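Chapter 4
Wear, Chipping and Breakage in Tableware 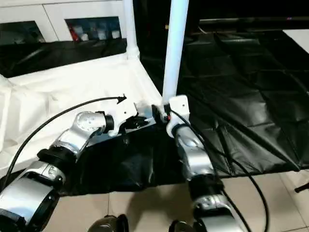
Inskip objected to the word "durable" and wanted it struck from every specification. A plate, in his view, had no durability of its own; it had a glaze, a body, a rim shape and a history of handling, and each of these failed in its own way. Tindall kept the word but limited it to service life, measured in wash cycles. This chapter follows Tindall's usage, with Inskip's objection kept in mind.

4.1 Scope

Chapter 3 dealt with faults that are present when a piece leaves the kiln. The present chapter deals with damage that builds up afterward, in homes, canteens and hotel kitchens. Three kinds are treated: surface wear, edge chipping and through-body fracture. Staining is left to Chapter 6. Glass and metal ware are mentioned only for comparison.

Most plates are handled by the rim, and most are stacked. The rim therefore takes knocks from the side, while the foot ring of each plate rubs the glaze of the one below. These two sites account for 100 of the 127 damage records in the Skorville canteen survey. The other 27 were cracks across the well, nearly all in pieces that had already chipped.

4.2 Terms

Body: the fired clay under the glaze.
Foot ring: the raised, often unglazed circle on which the plate stands.
Well: the flat central area.
Chip: a loss of material at an edge that does not cross the full thickness of the body.
Crazing: a network of fine cracks in the glaze, caused by a mismatch in shrinkage between glaze and body.

Crazing is sometimes counted as wear. It is not treated so here, although a crazed plate takes up water and will chip sooner.

4.3 Rim shape

A thin, square rim puts the full force of a blow on a small area. A rolled rim spreads it. The Trollden pattern, with its rolled rim, went through 4000 wash cycles with 19 chips per batch. The Lui pattern used the same body and glaze but a square rim, and was withdrawn before the end of the trial – the chips had reached the well in several pieces. Groston ware falls between the two and is taken up in Section 4.5, after the method for the edge impact test has been set out.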